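Section 4: Painting your kitchen doors with the Brosov Cabinet Kit

You've cleared the worktops and read the safety sheet, so now for the good bit. Painting a kitchen is a long job with a lot of waiting in it, but very little of it is hard, and the first time you hang a finished door back up you'll be thrilled with yourself. Read the whole section once before you open a tin.

4.1 Before you start

Check that your kit has the degreaser, the primer, the topcoat, two foam rollers with spare sleeves, one angled brush, a sheet of numbered stickers and a tack cloth. The topcoat tin holds 700 ml. That is plenty for two thin coats on a small kitchen, but if you have tall larder doors or a lot of end panels, order a second tin at the same time so that both come from the same batch. The batch number is stamped on the lid.

You will also need:

A screwdriver that fits your hinge screws properly
Fine sandpaper or a sanding sponge (see 4.4)
Low-tack masking tape
Dust sheets
Painter's pyramids, or blocks of scrap wood, to hold the doors up off the table
A decent lamp you can move about

Note: The kit is for wood, MDF and previously painted doors. For vinyl-wrapped doors, turn to Section 7, which has its own primer and a different drying time.

4.2 Choosing your colour

If you've already bought your topcoat, skip to 4.3. If you are still dithering, welcome! Rocío Benítez mixes our colours and she could talk about this until midnight, so we asked her to keep it short.

1. Paint your sample onto a sheet of stiff card and leave a white border all the way round. The border stops the old colour from fooling your eye.
2. Tape the card to a door, upright. Paint lying flat on a worktop catches the light quite differently.
3. Look at it in the morning, in the afternoon, and at night with the kitchen lights on.
4. Hold it right beside the wall you mean to keep. Doors are only half of what you see in a kitchen, and the wall will push its own colour onto them.
5. Do the same against the floor and the worktop.

Warm walls are a joy to work with and you needn't be frightened of them. Yellows, ochres and soft oranges sit very happily with quiet, earthy door colours, and a brown nearby helps to settle everything down. Cool greys next to a warm wall can turn a bit blue, so try those at night especially. 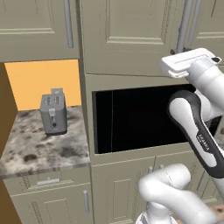

An orange-yellow back wall with brown to the side.

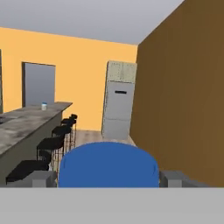

Once you have settled on a colour, write its name and number inside the front cover of this guide. Number 312 and its neighbours on the card look nearly the same under shop lighting, and you will want to be certain when you come back for a touch-up tin.

4.3 Taking the doors off

1. Put a numbered sticker inside each door, at the top, where the hinge will cover part of it.
2. Put the matching sticker inside the cabinet.
3. Make a quick sketch of the kitchen with the numbers marked on it. It doesn't have to be pretty.
4. Open the door fully and support it from below with your free hand. Large doors need a second person.
5. Release the hinges from the cabinet side, starting with the lowest one.
6. Unscrew the handles and bag them with their screws. Write the door number on the bag.
7. Pull out the drawers and take off the fronts if they unscrew. If they are glued on, leave them and tape round the edges.

Caution: Take care with any door that has a lift-up stay or a gas strut. The arm is under tension and can spring back sharply. Release it only as the cabinet maker's own leaflet tells you.

Caution: Do not remove doors that are fixed to a built-in fridge, freezer or dishwasher unless you have the fitting instructions for that appliance. They can be painted in place.

4.4 Cleaning and sanding

This is where a good finish comes from. Lorraine Bolger has tested every version of the kit since the first one, and she cleans each door twice, even the ones that look spotless. Kitchen grease hides beautifully, mostly round the handles and along the top edge of anything near the hob.

1. Wipe the door all over with degreaser on a damp cloth. Work it into the mouldings with an old toothbrush.
2. Rinse with clean water and a fresh cloth.
3. Repeat steps 1 and 2.
4. Let the door dry completely, including the corners of the panel.
5. Fill any dents or unwanted handle holes and let the filler go hard.
6. Sand lightly with 200 grit, following the grain if there is one. You are taking off the shine, so stop when the surface looks evenly dull.
7. Vacuum the dust, then go over the door with the tack cloth.

Caution: If your kitchen may have old lead paint on it, do not sand it dry. Use a lead test kit first and follow the advice that comes with it.

Caution: Wear a dust mask for sanding, and keep children and pets out of the room until you have vacuumed.

4.5 Priming

1. Stir the primer slowly for two minutes. Shaking puts bubbles in it.
2. Brush the mouldings and recesses first.
3. Roll the flat parts straight afterwards, while the brushed paint is still wet, so the two blend together.
4. Finish each part with one long, light stroke of the roller from top to bottom.
5. Check the lower corners for drips after five minutes and again after fifteen.
6. Leave for the time shown on the lid, then turn the door and do the back.
7. When both sides are dry, rub over any rough patches with a worn piece of sandpaper and wipe clean.

Primer looks awful! It is patchy and chalky and you may feel a moment of despair. Keep going. One coat is enough unless dark wood or an old stain is coming through, in which case give it a second.

4.6 Topcoat

1. Pour a little paint into the tray and put the lid back on the tin.
2. Load the roller and roll off the extra until it stops hissing.
3. Paint in the same order as before: mouldings, then flat parts, then edges.
4. Leave it alone. Going back over paint that has started to dry drags it and leaves marks.
5. Let the first coat dry overnight.
6. Hold the lamp low and to one side and look across the surface. Rub down any bits of dust.
7. Apply the second coat just as thinly as the first.

Note: Paint dries slowly in a cold or damp room. If the air is above 70 per cent humidity, allow an extra day between coats. Kits used before the end of April often need it.

Note: Between coats, wrap your brush and roller tightly in cling film and you won't have to wash them.

4.7 Putting it all back

1. Wait at least three days before you hang the doors. A week is better if you can stand it.
2. Match the stickers and hang the largest doors first.
3. Tighten the hinge screws by hand, then adjust the gaps with the front screw on each hinge.
4. Fit the handles last, with the screws snug but no tighter.
5. Stick the clear felt dots from the back of this guide on the inside corners of each door.

The paint will feel dry well before it is fully hard. For the first month, wipe it with a soft damp cloth only, and keep tea towels off the doors.

Section 5 covers skirting, plinths and open shelves.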